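Section 4: Fitting the tracks

The Clullesance kit gives you 170 track links, of which you need 157. The spares are for the ones the carpet eats.

1. Cut the links from the sprue with side cutters. Leave a small stub and sand it off afterwards.

2. Check each link for a sink mark on the inner face. Fill the ones that will show. Miloslav Kubíček fills all of them, and his last tank took two winters.

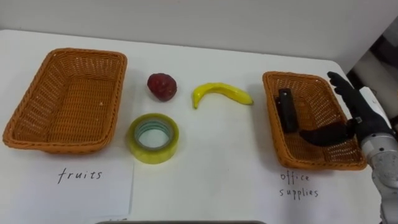

3. Lay the links face down along a steel rule and join them in lengths of ten. Use thin cement, one touch per joint.

Note: The drawing on the instruction sheet shows the links upside down. Greenberg, who printed it, have known this since August.

4. Wait 38 minutes. The cement should be firm enough to hold the run together and soft enough to bend. If you have wandered off and it has set solid, see Section 9, Swearing.

5. Drape the first run over the drive sprocket, teeth through the slots, and tape it in place.
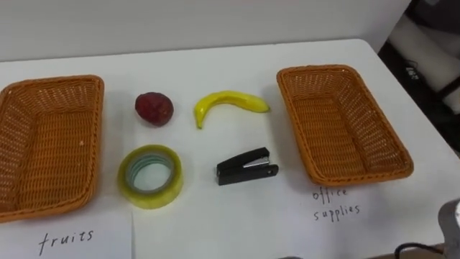

Caution: Do not glue the sprocket to the hull at this stage. You will want to turn it.

6. Work backwards along the return rollers. Let the track sag between them. Shireen Sibiya pushes small wedges of foam under the mudguard to hold the curve overnight, and hers look right.

7. Close the loop under the rear road wheel. If the ends won't meet, add a link. If they overlap, take one out and tell no one.

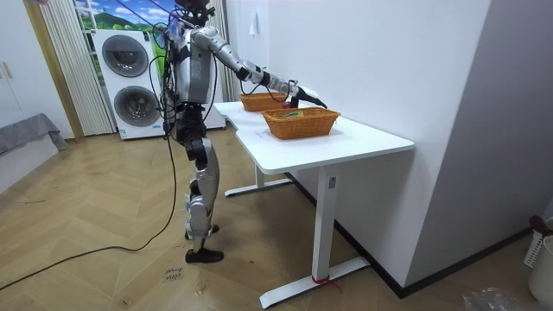
8. Repeat for the other side. Left and right links are handed, and the difference is one small notch.

9. Prime with Pridetti dark brown in two light coats. Parts for the towing cable (bag 96) are dealt with in Section 5.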